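Projects > Workplace Automation > Progress Reports

Stindside Sorting Floor: Progress Report to the Salameh Fund
Reporting period ending 13 Jan 2021

Status

The work is on schedule and within the approved grant. The arm cell at the end of line 2 has been built and guarded, and the electrical inspection is signed off. The arm does not yet run during a normal shift. It runs in the gap between shifts, with a member of staff at the stop button, and we expect to keep it that way until April.

What the grant is paying for

Stindside takes in mixed household returns and donations and sorts them by hand. Food packaging, medicines, toys, cups, bottles and boxes all come down the same line. The building dates from 1977 and the line was laid out for people standing on both sides of it, so a good part of the first payment went on moving a pillar guard and widening the walkway. The arm comes from Voditz. The software that learns from demonstrations is Flutus, under the license described in our application.

Teaching by hand

The largest change for staff in this period is the demonstration work. Sorters hold a gripper in each hand and pick up ordinary items one after another, and the recordings go to Flutus for training. We had planned to bring in outside operators for this. We dropped that plan after the first trial because our own sorters were quicker with the awkward items and knew how hard a thin container can be squeezed.

Demonstration time is paid at the normal hourly rate plus the skills supplement. It counts as working time for breaks. Sessions were first set at two hours, and several people reported sore wrists and thumbs, so they are now limited to one hour with a change of task afterward. The grippers are heavier than they look. We have asked Voditz for a lighter handle and do not have an answer yet.

Soft surfaces were added to the practice list this period. Items on a flat table were being learned well enough, but much of what reaches us is lying on bedding or clothing, and the grip has to come in at a different height.

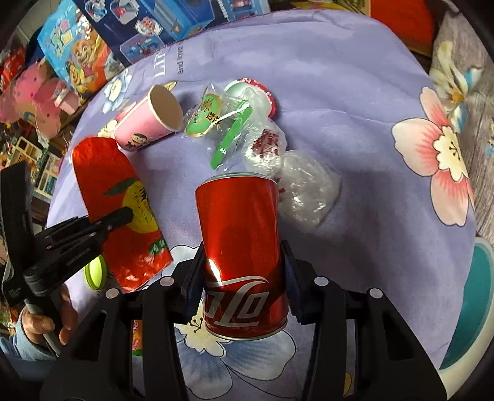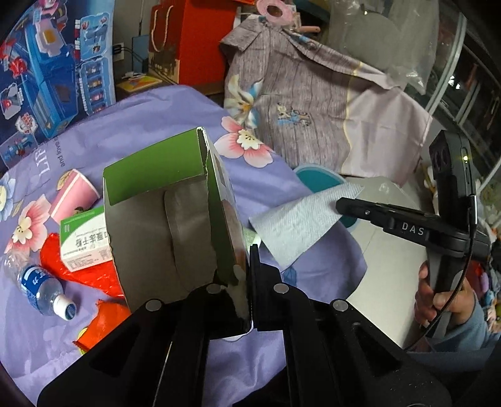

Hand-held grippers closed on a drink can and on the side of an open cardboard box, both with a patterned floral cloth underneath.

Effect on jobs

No post has been removed and none will be during the grant period. This is written into the agreement with staff. Of the 56 people on the sorting floor, all have had the introductory talk. Night shift had it later than day shift, which caused some bad feeling, and we should have run the talks in the same week.

Two new roles are being written, one for cell attendant and one for demonstration lead. Both will be advertised inside the company first. The pay grade for the attendant role is not settled. Management proposed keeping it level with senior sorter, and the floor asked for one grade higher because the attendant is responsible for the stop button and the reset.

At the last floor meeting Salma asked what happens to the recordings if a sorter leaves, and said that people were teaching a machine their trade and ought to have that in writing. She also wanted the one-hour limit put into the shift rules, as supervisors can change an informal arrangement when the line is busy. Both requests have gone to the personnel office and the reply will be attached to the next report.

Next period

Complete the attendant training. Agree the pay grade. Begin supervised running on day shift in April, with cartons only. Release of the second payment is requested on the usual form.

Last updated: 13 January edition, revision 2
Contact the project office | © Stindside | Back to top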